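Bamolstead's covered market has a new look, and it is a cracker

The first of the new signs went up over the Frota Street entrance in May, and by the time the stalls opened people were already stopping to look up. After 19 years with the same brown oval and curly lettering, Bamolstead Market has a new logo, a new set of colours and, for the first time, a typeface of its own.
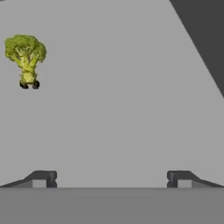 Xiomara Greenberg
Design and high street reporter

The work was done by Skurkance, the small studio above the old bank in Gornmont, which won the job last autumn. Its brief was short. The market wanted something traders could use on anything from a paper bag to the side of a van, and it wanted shoppers to know at once that it was still the same market.

I think they've managed both. The new mark is a plain capital B built from two arches, taken from the pair of windows over the main doors (go and look, they match beautifully). It comes in five colours, one for each aisle, so the greengrocers have a deep leafy green, the fishmongers a cold blue and the bakers a warm yellow that looks lovely on the awnings.

The lettering is my favourite part. Skurkance found a box of old price tickets in the market office and drew the whole alphabet from them, right down to the flat-topped 3 and a slightly tipsy ampersand. Traders will be able to use it for their own tickets and boards, and several have started. The cheese stall has redone everything, including the opening hours.

Shoppers had their say too. The studio put three early designs on show by the café and received 3,898 votes – far more than it had planned for. The arches won comfortably. A second design, based on the river bridge, came next and has lent its curved line to the new carrier bags. 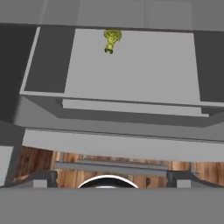
A small green broccoli-like object in a gray drawer, in computer-rendered form.

All 28 permanent stalls will have matching hanging signs by the end of the summer, painted by hand in the studio's yard. The old oval won't vanish altogether. The one in the floor by the east door is staying where it is, and the enamel version from the car park has been cleaned up and will hang on the stairs.

There was some grumbling when the plans came out, mainly over losing the word "Historic" from the name. I had my doubts about that as well, but seeing the signs in place has won me over. The building says it perfectly well on its own, and the shorter name can be read from the bus stop across the road.

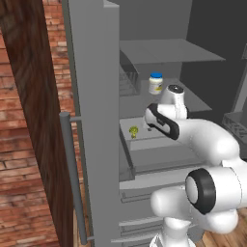

The new website follows later, with a page for each trader and a map that uses the aisle colours. Until then there is a printed guide, folded to pocket size, and it's a lovely thing. The first run is 400 copies, free from the market office and the café counter, and the office opens at 9am.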